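Two-arm plug cell, left fingers creeping open under load

tallowgate
Posted September 2024
Cell is the two-arm bench at Grandgate, one arm holding the round blue bit, the other putting a USB plug where it belongs.

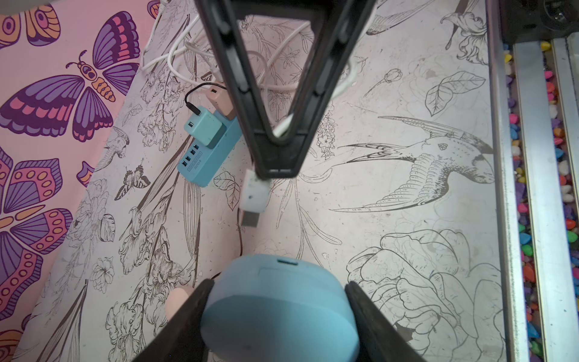 The holding side loses its zero after 800 cycles, give or take a shift, and then the plug arm misses. Nindis support say recalibrate every 500. I'm not convinced. Recalibrating hides it and a week later we're back. Has anyone found a real cause?

mossbank_7
Finger pads. They go shiny, the part slips, everyone blames the zero. Change the pads and see.

tallowgate
Did that in January and again last month. No difference I could measure.

Oddjob Ken
With you on the 500 figure, it smells like a number off a brochure. Check the finger screws though. Ours at Reretgate had backed off on one side only, so it closed skewed and the homing looked fine.

mossbank_7
Skewed closing would show from the first cycle, not after 800.

Oddjob Ken
Not if they work loose as it runs - that's my whole point. Paint mark across the head, run a shift, look again.

pell
I'd tidy the leads first. All that white cable is lying right where the plug arm works. One snag and you've got an offset that looks like drift.

tallowgate
Fair, but the plug arm repeats fine when I park the other one. Will clip them back anyway. Paint marks are on as of tonight.

tallowgate
1198 cycles on the counter. Left mark has moved, right hasn't. Might be the screws, might be luck. Threadlock on and counter back to nought, so ask me again after the next 800.

mossbank_7
Still think it's pads.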